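Zorkeo debate on religious schools: speaking time

padded_cell_4
I went through the full Zorkeo episode and logged who held the floor. The running time is 168 minutes. The secular side spoke for 30 minutes more than the faith schools side. For a show that advertises equal time, that is a large gap.

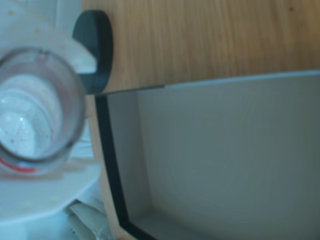

Clear plastic cup, seen from above

brackish
Did you log interruptions separately? If a guest is cut off and restarts, the raw total flatters them.

padded_cell_4
Yes. My rules were:

1. Time counts from the first word to the last, pauses included.
2. Crosstalk is credited to whoever started first.
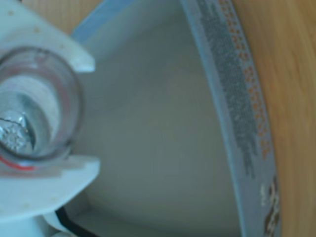 3. Audience questions and the Joltetti advert are left out.

brackish
Rule 2 is the weak point. The host of the Nalell podcast uses split crosstalk, half to each side, and gets smaller gaps.

oldferrous
I disagree with both of you. Minutes say little about fairness – one guest simply talks more slowly. Count the questions put to each side instead. I made it 6 hostile ones to the faith side before the break.

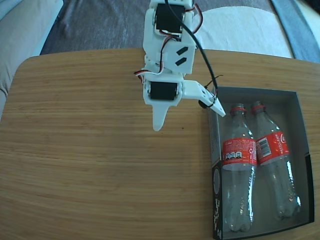 Is the uncut version available anywhere?
It goes up in June for subscribers, and the free clips stay as they are.

brackish
"Hostile" is a judgement. Minutes can at least be checked by someone else.

padded_cell_4
Agreed. I have put my log on the Chatzigeorgiou board, 200 lines with start and end times.

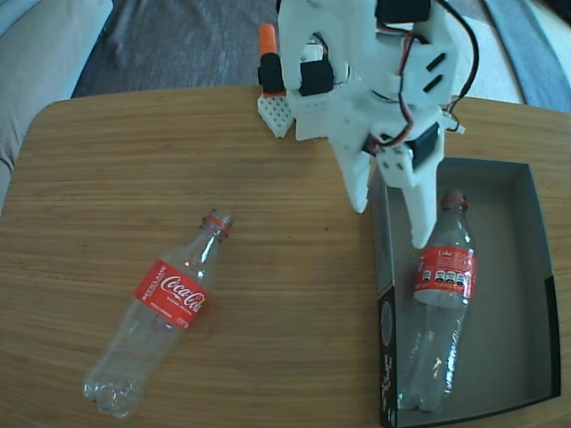
The second half has a few entries I am unsure of, mostly where the host and a guest talk over each other. Corrections are welcome, but please quote the line number.

oldferrous
Will look tonight. I still think you are measuring the wrong thing.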